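Print this page | E-mail this page

The Lornatia Audio Walk: Camari Under Occupation
Reviewed by Kendra Caron

By the third stop I had been shot at twice, in stereo, and a woman watering geraniums had asked if I needed to sit down.

The Lornatia walk is a rented handset, a pair of padded headphones and a folding map, and together they take you through the old quarter of Camari as it was in the war years. You pick the kit up at the bookshop by the harbor, leave a deposit and your driver's license, and get handset number 3012, or at least I did. I doubt they own three thousand of them. I saw six, and one was being used to hold a door open.

There are 10 stops. At each one you press the green button and a narrator, Gaétan Hiebert, tells you what happened on the spot where you're standing. He has a terrific voice, low and a little hoarse, and he is never in a hurry. The scripts are by Florence Sutherland, who spent several winters talking to families in the upper village, and you can tell which parts came from a kitchen table. The baker who kept two sets of weights, one for the garrison and one for everybody else. The schoolgirl who carried messages in a goat's bell and then had to keep the goat from moving. The aid post in the olive press, where the island's only doctor worked by lamplight and the patients were told to groan quietly. I stood outside that one a good while after the track had ended. 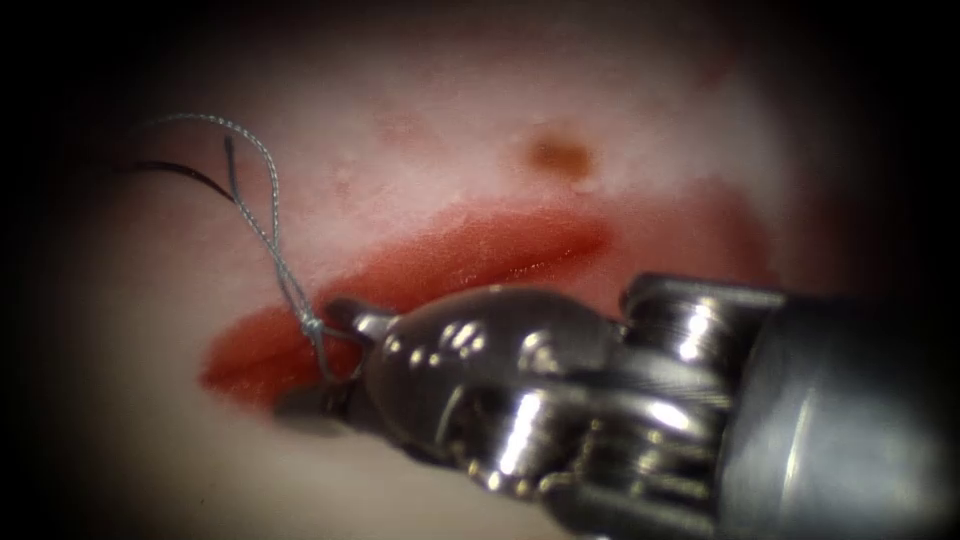

Finding your way

The map is less good. It was drawn by someone who loves the village and has never been lost in it. Lanes that are really staircases are shown as lanes. The fountain at stop four is marked with a small drawing of a fish, and so is the fish market, which closed years ago and is now a place that sells phone cases. My husband took the map away from me at stop five and we were lost within a minute, so I took it back.

The handset has no screen to speak of, just a row of numbers and a light. If you press the wrong number you get the ending of a story before its beginning. I learned the fate of the radio operator while waiting for a coffee, then had to walk uphill for a quarter of an hour to be introduced to him.

Sound and comfort

The headphones are warm. In October I expect you'd be grateful for them. On 26th May, at noon, they were like wearing two bread rolls. The sound is clear, though, and the effects are used sparingly apart from the gunfire at stop three, which comes out of nowhere behind your left ear. Turn it down before the church steps – they are steep and have no rail.

The battery lasted the whole route with plenty to spare, including a long sulk on a wall.

Would I rent it again?

Yes, and I'd take my own water. It beats the guided group, which I did the next day and which consisted mainly of waiting for a man named Colville to finish photographing cats. Allow two and a half hours, wear real shoes, and skip stop eight, a parking lot with a very long poem.

Contact us | Copyright Sundaram Travel Pages | Back to top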